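Trokeo wiki help: how to write an armour page

Open the template from the Editing menu and save it under the armour's full designation, numerals included. Fill in the infobox before the body text. Maker, first appearance and current status are compulsory.

Write the history in past tense and the capabilities in present tense. Cite an issue or episode for every power. The Clirnberg Siege Suit page runs to 2,533 words and is a fair upper limit – split anything longer. 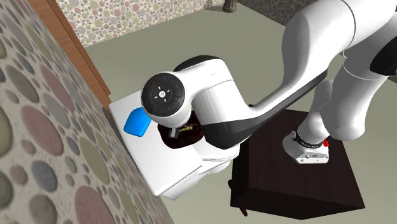
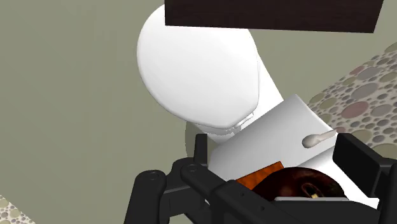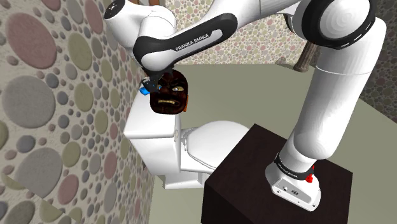
Category: Help pages

Variant suits get their own page only if they are named on the page or screen. Unnamed recolours go under Variants on the parent page. For the Timmermans run, use the original numbering (issue 287, for instance), as the reprints restart at one.

Preview, check the colour fields, then publish. Redirects from nicknames are handled by Lensa Abdella; list them on the talk page.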